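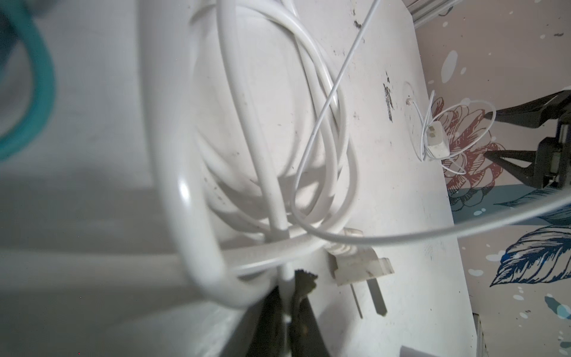 Should spare fingertips go in the first purchase order for a gripper, or can they wait until the first set wears out?

Put them in the first order. Tips are a consumable, and a cell waiting on a part that costs less than lunch still costs you the shift.

Thread: Budgeting a second cable-handling cell
Forum: Purchasing and Planning

benchrate
Posted 19 August 2022

We run one arm on returned chargers and power cords. It pulls a cord out of the pile, presents the plug to a fixed camera for grading, and drops it in a bin. I have to submit a budget for a second cell and would like someone to check my line items before it goes upstairs.

Arm and controller: quoted by Hilico, price held until May.
Gripper: two-finger, same as cell one.
Wrist camera: same as cell one.
Fingertips: 6 spare pairs.
Stand, clamps, guarding: in-house.
Integration: 100 hours.

Cell one was bought piecemeal, so I have no clean total to compare against. Throughput target for the new cell is 400 cords per shift.

torquelimit
Your integration line is low. Cords are the worst thing you can hand to a two-finger gripper. Bin picking of rigid parts might fit in 100 hours if the software is already licensed. A pile of white cords on a white panel won't.

benchrate
Most of the code carries over from cell one. The 100 is for mounting, calibration and the bin logic. I can raise it, but I'd have to say what the extra hours buy.

torquelimit
They buy retries. Write down how many times cell one closes on the wrong strand and has to let go. That number sets your cycle time, and your cycle time decides whether one arm gets you to 400.

N_Lappalainen
I did the purchasing for a similar line at Gademby. A few notes in no special order.

Background. A white work surface with white cords is a lighting and contrast problem that you will otherwise pay for in vision hours. We changed to a matte dark mat and got back more than we spent on it in the first month. Price the mat as its own line so it doesn't get cut.

Tips. Toothed tips hold a jacketed cord well and a thin charging cable badly, in our hands anyway. We kept two styles in stock.

Dust. Returned cords are dirty. Lens wipes and a weekly cleaning slot belong in the operating budget.

Niilo Lappalainen

gantrygoat
I disagree on the mat. We tried dark and the black cords disappeared. If the intake is mixed you only move the problem. Spend the money on a depth camera.

N_Lappalainen
If the intake is mixed, agreed. The first post doesn't give the color split. Ours was nearly all white.

benchrate
Cell one sees mostly white, some black, and the odd colored one. We presort by hand for size, so sorting by color at the same time would add little. I'll price two mats and a depth camera as alternatives and let them choose.

gantrygoat
Don't let them choose. They'll choose the mats because they're cheap, then ask you in a year why the black cords are still done by hand.

oldrelay
What is the reason for buying a second arm at all? I'd look at the feed first. If the pile arrives tangled, both arms will spend their time tangled. A shaker table or just a person spreading cords ahead of cell one could get you most of the gain.

benchrate
We trialed a person spreading. Output went up 17 percent. That is useful, but it doesn't reach the target, and the person costs more per year than the arm lease.

oldrelay
Fair. Was that over a full week or one good afternoon?

benchrate
Six shifts.

torquelimit
Put that trial in the request. It is the only measured figure in here so far.

Also, is the lease through Hilico as well? Read the end-of-term clause. Ours had the gripper and the camera listed as part of the arm, so when we swapped the gripper ourselves we were in breach on paper. It took a month of email to sort out.

benchrate
Lease is through Huenchumán, purchase quote is Hilico. I'll check how the accessories are listed. The plan was to own the gripper and camera outright in either case.

fernwick_auto
On the in-house stand: how stiff is it? We clamped a camera to an arm stand and lost calibration every time somebody leaned on the bench. An extruded frame bolted to the floor costs over twice as much and I would still pay it again.

gantrygoat
Seconded, with the caveat that a bench-mounted arm moves with the bench, so if everything is tied to the same surface a bump matters less. It's the mixed mounting that bites you.

benchrate
Everything ties to one rail on cell one and it holds calibration well enough. I'll keep that layout.

Revised list:

Arm and controller: lease, accessories excluded in writing.
Gripper: owned.
Fingertips: 6 pairs, two styles.
Wrist camera: owned.
Depth camera: separate line, with mats as the fallback.
Integration: 100 hours base, plus a contingency for retry tuning.
Consumables: wipes, tips, mat replacement.
Training: still blank.

N_Lappalainen
Training depends on whether your operators can reteach a pose without calling you. Olluvia quoted us a two-day course, which was too long for what we needed. We had our own technician do half a day on site, and a second half day after a month for the questions that came up.

Add a line for scrap handling too. A plug with a bent pin or a cracked strain relief has to go somewhere, and somebody has to empty that bin.

benchrate
Scrap bin exists, pickup is under facilities. I'll note the added volume. Pulling the retry counts from cell one tonight.

torquelimit
Split them by cord thickness if your log allows it.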